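Spent October trying to read one long novel instead of scrolling at night. 700 pages, and I finished it on the last evening of the month.

The first 211 pages were slow. Too many cousins, all with the same surname, and I kept a list of them on an envelope.

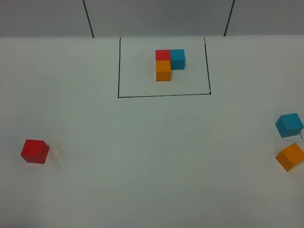

What helped was a fixed time. 9:30 pm, phone in the kitchen, lamp on. Some nights I only got through four pages and I let that count.

Nabila Osman read it with me and was always a chapter ahead. She thinks the middle section with the lawsuit is the best part. I skipped most of a letter in there and had to go back for it – the letter matters.

Page 346 is where it picked up for me. The aunt comes home and people finally start talking to each other. 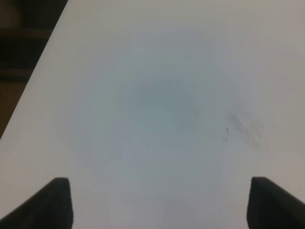 I also slept better, though I had cut out the late coffee that month too, so I can't say which one did it.

Next is a short one. Yanti Subramaniam lent me her copy and wants it back before she moves.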